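How to Build and Maintain a Quote Collection Page for a Public Figure

This tutorial covers the full process of producing a page of quotations by one entertainer, author or other public figure: selecting the lines, checking them, ordering them and keeping the page correct after it goes live. It assumes you already have a site and can edit a page on it. No special software is required beyond a spreadsheet and a text editor.

The procedure was written for contributors to the Likville entertainment section and has been revised by Iqra Swati and Sohail Magsi. Last revised September 20, 2021.

What You Need Before You Start

A spreadsheet with one row per quote.
A library card, or other access to newspaper and magazine archives.
Copies of any memoirs or interview collections by the person.
A page template with a heading, an introduction and room for source lines.

Step 1: Set the Scope

Decide what the page covers before collecting anything. A page titled with only the person's name will draw in lines on every subject and be hard to order later. A page limited to one theme, such as work, aging, family or comedy, is easier to check and easier to finish.

Write the scope as a single sentence and put it in the first row of the spreadsheet. Example: "Lines spoken or written by the subject, in her own voice, on the subject of working in television." The words "in her own voice" matter. Lines spoken by a character in a scripted show belong to the writers of that show. If you want to include them, put them in a separate section and name the show and the episode.

Set a target length at the same time. For a themed page, collect 80 candidates and expect to publish 40. The remainder will be lost to duplicates, bad sourcing and lines that say the same thing in weaker form.

Step 2: Set Up the Spreadsheet

Create the following columns, in this order:

Quote text, exactly as printed or spoken.
Source title.
Date of source.
Page number or time mark.
Who found it.
Source grade.
Theme.
Notes.

Keep the quote text free of quotation marks. Add them in the page template. Mixing straight and curly marks in the spreadsheet makes duplicate searches fail, and a pasted line with a hidden space at the end will be treated as a different entry.

Freeze the top row. Do not merge cells.

Step 3: Collect Candidates

Work from the strongest sources down. Start with books the person wrote, then recorded interviews, then printed interviews, then speeches reported by a named journalist. Leave other quote sites until last and treat them only as leads. A line that appears on a hundred quote sites may have been copied from a single bad entry.

Type quotes out by hand when working from print. Scanned text often turns "rn" into "m" and drops commas. When working from a recording, play the passage at least twice and note the time mark of the first word.

Copy the sentence before and the sentence after into the Notes column. This takes little time and saves a second trip to the source if someone later asks about context. A joke made in answer to a question often makes no sense, or the wrong sense, once the question is gone.

Step 4: Grade the Sources

Use four grades.

Grade 1. The person's own book, or a recording in which the line can be heard.
Grade 2. An interview printed in a newspaper or magazine with a named interviewer.
Grade 3. A secondhand report by someone who was present, such as a co-star's memoir.
Grade 4. No source found, or only quote sites and social media posts.

Grade 4 lines are not published. Grade 3 lines may be published with wording such as "as recalled by" and the name of the person recalling. Ghazala Khattak, who maintains the archive guide for this section, adds one restriction: a Grade 3 line must come from a source published during the subject's lifetime, or be confirmed by a second person who was present.

Be careful with short, general statements about life, happiness or growing old. These attach themselves to well-known entertainers regardless of who said them first. Search the exact wording in quotation marks, then search again with the key noun and verb only. If the line turns up in print under another name at an earlier date, mark it Grade 4 and record the earlier source in Notes.

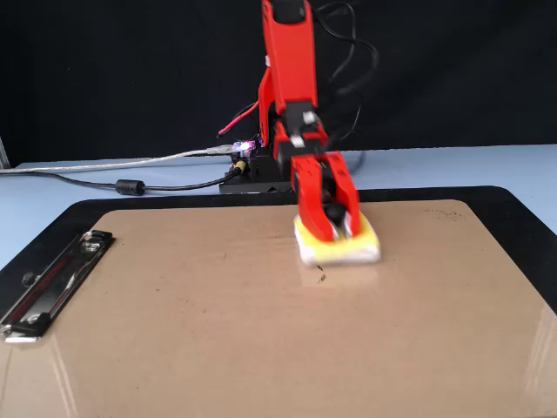

How many words can be trimmed from a long quote before it stops being a quote?

Trim only whole clauses, mark each cut with an ellipsis, and stop if the cut changes the meaning or removes the joke. There is no safe word count. If two cuts are needed in one sentence, run the full sentence or leave it out.

Step 5: Edit Without Changing the Words

The permitted edits are narrow.

Spelling may be changed to American usage when the source is a foreign printing of an interview. Punctuation may be added to a transcript of speech, because speech has none. False starts and sounds such as "um" may be dropped without an ellipsis.

Grammar is not corrected. If the person said "ain't," the page says "ain't." Names and missing references may be supplied in square brackets, for example "[the director]" in place of "he." Use no more than one bracket per quote. A line that needs two should be introduced with a sentence of explanation.

Do not add bold or italics for emphasis. If the source used italics, keep them.

Step 6: Sort and Select

Sort the spreadsheet by theme, then by source grade. Read each group aloud from top to bottom. Duplicates that a text search misses are easy to hear. Entertainers repeat their best lines across decades of interviews, with small changes each time. Keep the earliest version with a Grade 1 or Grade 2 source. Record the others in Notes.

Divide the final list into sections of no more than 5 quotes for phone readers. Longer runs look like one solid block on a small screen. Give every section a plain heading that names its subject: "On Live Audiences," "On Turning Down Parts." Avoid headings made from part of a quote, which readers will then meet twice.

Within a section, place the strongest line first and the second strongest last. Put long quotes between short ones. Avoid placing two lines from the same interview next to each other unless the second depends on the first.

Step 7: Write the Introduction

The introduction should be under 80 words. State who the person is, what the page covers and where the quotes come from. Leave out a full biography. Readers who want one will look for it elsewhere, and dates of awards and roles are one more thing to keep correct.

Personal remarks by the page author are allowed in the introduction if kept to one sentence. They are not allowed between quotes.

Step 8: Add Source Lines

Each quote gets a source line directly under it, in smaller type. The format is: title of source, year. Interviewer's name follows the title for printed interviews. Page numbers and time marks stay in the spreadsheet and are supplied on request.

Source lines should not link to pirated recordings or to full scans of books still in print. Link to the publisher, the broadcaster or a library record, or do not link.

On rights: short quotations with credit are common practice, but a page built almost entirely from one book may be a problem even when every line is credited. As a working limit for this section, no single book should supply more than a quarter of the page. For anything beyond that, write to the publisher first. Song lyrics are excluded altogether.

Step 9: Have the Page Checked

The checker must be someone other than the person who collected the quotes. The checker receives the page and the spreadsheet and does the following:

Compare every quote on the page with the spreadsheet, word by word.
Pull the original source for one quote in each section.
Click every link.
Read the page on a phone.

If any pulled source differs from the page, all quotes from that source are checked again. If two pulled sources differ, the page goes back to Step 3. Ankit Prajapati returned the first version of the Plesaneo comedy page on this rule in March, and eleven lines were found to have come from a calendar that gave no sources.

Step 10: Publish and Maintain

After publication, lock the spreadsheet and save a dated copy. Changes are made in the working copy first and then on the page.

Corrections sent in by readers are answered within a week. A reader who says a quote is wrong should be asked for the source that shows it. If the source is stronger than yours, change the page and add a line at the bottom giving the date and what was changed. If it is weaker, keep the quote and record the message in Notes.

When the subject of a page dies or receives a major award, traffic will rise sharply and so will reader submissions. Do not add new quotes during this period without the same checks. Change the verb tense in the introduction, confirm that all links hold, and leave the remaining work until submissions slow.

Review each page once a year. Dead links are the most frequent fault. Next is the quote that has since been traced to someone else; remove it, and say so in the correction line so that readers who copied it have a chance to see the change.

Common Faults

The same quote appears twice with different punctuation. Run a search on the first four words of every line before publishing.

A line from a scripted role is credited to the actor. Check the wording against episode transcripts.

The date given is that of a reprint. Look for "first published" or "originally appeared" near the end of the article.

Quotation marks are doubled. The marks were typed in the spreadsheet and added again by the template. Remove them from the spreadsheet.

Questions about source grades go to Zubaida Marwat. Template requests go to the Likville web desk.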